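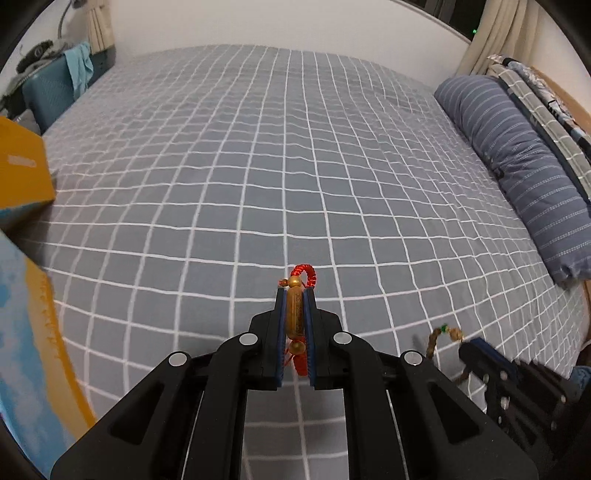 Fitted sheet in gray with a white grid pattern, slightly loose in places.

Search the site Search Go

Halano to print mattress depth on fitted sheet labels after Brorkham wash tests

Bedding retailer Halano will replace the "deep" and "extra deep" wording on its fitted sheets with a depth range in inches, starting with stock that reaches stores in July. The change follows a wash test at the Cuervo textile laboratory in Brorkham, which found that 201 of 699 sheets no longer fit the mattress depth stated on the package after repeated home-style laundering.

The sheets were bought off the shelf and by mail order over one winter. They came from several price levels and included plain weave cotton, sateen, jersey, flannel, and cotton and polyester blends. Halano paid for the work and supplied part of the sample from its own warehouse. The laboratory bought the rest.

Each sheet was measured flat before washing, with the elastic relaxed, and then fitted to a test mattress of the depth given on the package. It was then washed and tumble dried following its own care label, and the process was repeated until it had been through 36 cycles. Measurements were taken after the first cycle, at the midpoint and at the end.

A sheet was counted as a failure if any corner could not be seated under the mattress, or if a seated corner came off during a standard pull. The pull was applied at the top edge, halfway along each side, with a weighted clamp. Sheets with torn seams were recorded separately and left out of the count.

Most of the failures were in pocket depth. The report gives three main causes. The first is ordinary lengthwise shrinkage, which was largest in flannel and smallest in the blends. The second is the corner seam, where the fabric is folded and stitched through more than one layer and shrinks at a different rate from the panel next to it. The third is the elastic. In sheets with elastic only at the corners, loss of stretch had little effect on whether the sheet could be put on but a large effect on whether it stayed there.

Sheets with elastic sewn around the full edge did better on the pull test. They also had more loose fabric across the top surface, because the elastic gathers the skirt unevenly and the maker usually cuts the panel wider to allow for it. The laboratory did not treat loose fabric as a failure. It did note that customers often report it as a sizing fault, and that the complaint is more common with striped and checked designs, where a small amount of slack makes a straight line look wavy.

That last point has been a problem for returns departments for some time. A solid color sheet and a checked sheet cut from the same pattern will come back at different rates, although the measurements are identical. Halano says its own return forms show this but has not released the numbers.

How the new labels will work

Under the current system, a sheet sold as "deep" may be meant for a mattress of 12 inches, 14 inches or 15 inches, depending on the supplier. There is no binding rule on the wording. The new label will carry two numbers: the shallowest mattress on which the sheet will lie reasonably flat, and the deepest on which all four corners will still hold after washing. Both will be based on measurements taken after laundering.

The distinction matters mostly to buyers with a mattress topper. A topper is commonly left out when people measure, and it can add enough height to take a bed past the upper limit. The label will include a line drawing showing that the measurement runs from the bottom seam of the mattress to the top of whatever lies on it. Protectors and thin pads do not need to be counted.

Width and length will still be given by bed size name. Halano looked at printing those in inches as well and decided against it for now - the package insert is small, and store staff reported that customers confused the finished size of the sheet with the size of the bed.

Existing stock will be sold through with the old wording. A sticker will not be added. Customers who bought under the old labels keep the return terms that applied at the time of purchase.

Changes at the mill

Stoseck, the mill that weaves and sews a large part of Halano's plain and printed cotton range, has changed its cutting allowance as a result of the tests. Pocket panels will be cut deeper so that the washed sheet, not the new one, meets the stated figure. Buyers may therefore find a new sheet somewhat generous until it has been through the laundry a few times.

The mill will also pre-shrink its flannel before cutting. This adds a step to production and was previously done only for institutional orders, where laundering is hotter and more frequent. A line of 900 flannel sheets made by the new method has already been sewn and is going through the same test at Brorkham. Results are expected before the winter range is ordered.

The corner seam is harder to fix. Stoseck has tried a narrower seam allowance, which reduces the number of stacked layers, and a thread with more give. The narrower seam held its shape better but frayed sooner in sateen. Both versions remain on trial, and neither will be in stores this year.

Prices for the cotton range will not change with the first delivery. Halano has made no commitment beyond that. Deeper pockets use more fabric per sheet, and the company buys its greige cloth on contracts that run for a season at a time.

Limits of the test

The laboratory used one model of washer and one model of dryer. Home machines vary in heat and load, and line drying was not tested at all. The sample contained no linen, bamboo viscose or silk. Adjustable beds, which bend the mattress and pull at the head and foot corners in a way a flat bed does not, were also outside the scope, although the laboratory lists them as a subject for later work.

Because a third of the sheets carried no depth figure on the package, only a word, Cuervo assigned these a depth using the maker's website or, if none was published, the middle of the range used by other makers for the same word. The report states that this choice affects the failure count and gives the results with and without those sheets.

For households with a sheet that has begun to slip, the report's advice is limited. Lower dryer heat slows further shrinkage but does not reverse it. Replacing worn corner elastic is possible with a home sewing machine and restored the grip on most of the blended sheets on which it was tried. It does not help where the pocket itself has become too shallow.

The full report can be requested from the laboratory by mail.

Get our home and textile news by email once a week. Enter your address to sign up. You can unsubscribe at any time.

Contact us | Corrections | Copyright, all rights reserved | Back to top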